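Trastix: a fan-made episode list for spooky TV comedies
README, last touched February 14, 2019 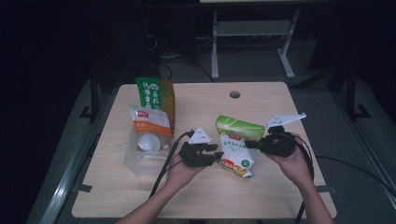
What's in the download?
Two spreadsheets and a text file. The first sheet has one row per episode, with the title, the air order, the writer credit and a short plot note. The second lists guest characters and which episodes they turn up in.

I started Trastix because I kept arguing with my friend Shireen Modise over which episode of Erkcombe had the haunted bowling alley (season 4, she was right, I'm still annoyed). The fan wiki had it under two different titles, so I opened a spreadsheet and kind of never closed it.

Shows covered so far

Erkcombe - all 7 seasons, plus the Christmas special
Pladora - 14 episodes, everything that aired before it got canceled
The Ó Conaill Sisters - first season only, 9 episodes, and I'm still typing up the plot notes

How the columns work

air_order is the order things were broadcast. story_order is the order that makes sense if you care about the plot, and with Pladora those two are very different! The network shuffled it so badly that the vampire landlord moves out before he moves in. If you only want to watch it once, please use story_order.

mood is my own made-up tag: silly, creepy, or sad. Brendan Conneely did the tagging for the later Erkcombe seasons and he's a lot quicker to call something sad than I am, so keep that in mind before you make any charts out of it.

Blank cells mean I don't know. A dash means there wasn't one, like an episode with no guest character.

Known problems

Accents in Ó Conaill get mangled in some older spreadsheet programs. Open the file as UTF-8 and it should be fine.
The Erkcombe two-parters are listed as separate rows, but the DVD box counts each pair as one. I went with broadcast.
Some of the writer credits come from me squinting at end titles on an old tape - corrections very welcome.

Using it

Take it, remix it, put it on your own site. A link back would be nice. The rest of the Ó Conaill notes should go up in March, if I can stop rewatching Pladora long enough to write them.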